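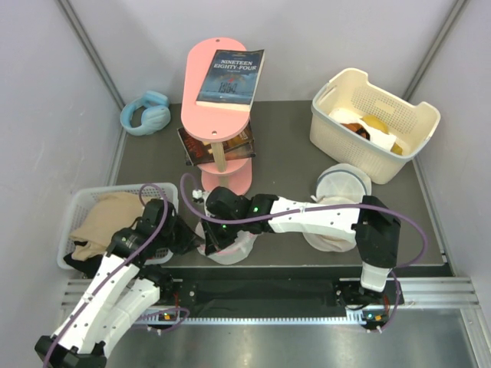
Niamh says I gave up on Orwell too early and that the last third is where it gets its claws into you. She told me this on the phone while I was trying to drain pasta, so I said yes, yes, fine, I'll go back to it!

So that's Tuesday gone. I got into bed at nine with Nineteen Eighty-Four and a mug of mint tea and read until my arm went numb. I'd forgotten how much of it is just Winston being cold and tired and short of razor blades (I felt for him, the boiler is still making that noise). I did skim Goldstein's book, sorry Niamh.

Book club is at Carla's this month and we're supposed to bring 2 suggestions each for spring. Mine are a fat Russian thing, 924 pages, which Joelle will veto before I get my coat off, and a short one about a lighthouse that I picked up at the secondhand place in Serkthorpe. Chiharu wants poetry again. I liked the poetry!

Still haven't called the dentist. Still haven't written back to Ayman either, and his letter was 4 pages, both sides, so a postcard won't do. Tomorrow, after the groceries. We're out of tea bags and the good bread.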